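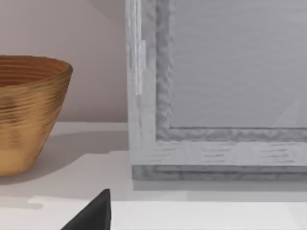

Page 2 of 18

clendell_fan
Finished reading the Vetik write-up on sim training. They took one grasping policy, trained it on 1000 rendered episodes, then on 4000, and ran both on the same real arm. The bigger set gained 37 points on bowls and nearly nothing on framed objects. Anyone know why?

tinroof
Look at the render at the top of the page. The bowl has ridges and colour variation all over it. The grey panel beside it is close to flat. My guess is the policy leans on texture.

motell_user
Disagree. We tried swapping textures in the Bustamante scenes in August and the bowl result hardly moved. I'd say it's shape. A flared rim gives the gripper plenty of places to close on – a big upright frame doesn't.

tinroof
Did you swap the tabletop as well? White surface, grey shadow, grey frame. There isn't much contrast at the foot of that thing.

motell_user
No, only the objects. Fair point.

clendell_fan
The appendix says lighting was randomised but the camera was fixed. With the frame running past the top of the view, the policy never gets its full height from there.

greywater
Then more episodes from the same spot won't help. I'd move the camera before I touched textures or shapes.

motell_user
I can rerun the small set with a second viewpoint. Will post the numbers, probably next week.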